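About Us

Lostcombe Sewing School. Evening and weekend classes in garment making, alterations and mending. Small groups, big tables, plenty of tea.

How we started

Dalva Araújo opened the school in February with two borrowed machines and a long list of people who wanted their pants hemmed. The hemming paid the rent. The classes came after, when customers kept asking how it was done. We still take alterations, drop off at the front desk before 6.

What we teach

Beginners start with straight seams, then a tote, then a simple skirt. No experience needed. Zippers in week four, don't panic. After that you choose: shirts, pants, or the mending course, which fills up first every term. Pattern drafting is for people who have finished at least one garment, any garment, even a bad one.

Fabric for the first project is included. After that bring your own or buy from the remnant shelf, priced by weight. Prewash it please. We mean it, cotton shrinks and then your skirt is a different skirt.

The rooms

Machines are in the front room, cutting and hand work at the back. Tables back there are wood, one has a white top over it and it's the best surface for tracing and marking. Small things live in plastic boxes, put them back in the same box when your done.

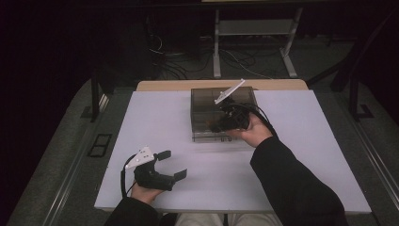
Who's here

Dalva teaches most evenings and all of the drafting. Trained as a tailor, worked in theater wardrobe for years, very fast with a seam ripper. Guest teachers come in for knitwear and leather, see the term schedule.

Getting here

Corner of Yagi Street and Flovisstead Road, upstairs, green door. Bus 81 stops outside. Parking is bad on Saturdays, try behind the bakery.

Fees and booking

Six week course is $179, machine use included. Pay at the desk or by bank transfer, put your name in the refrence line. Missed a class? Come to any open studio that same term, no charge.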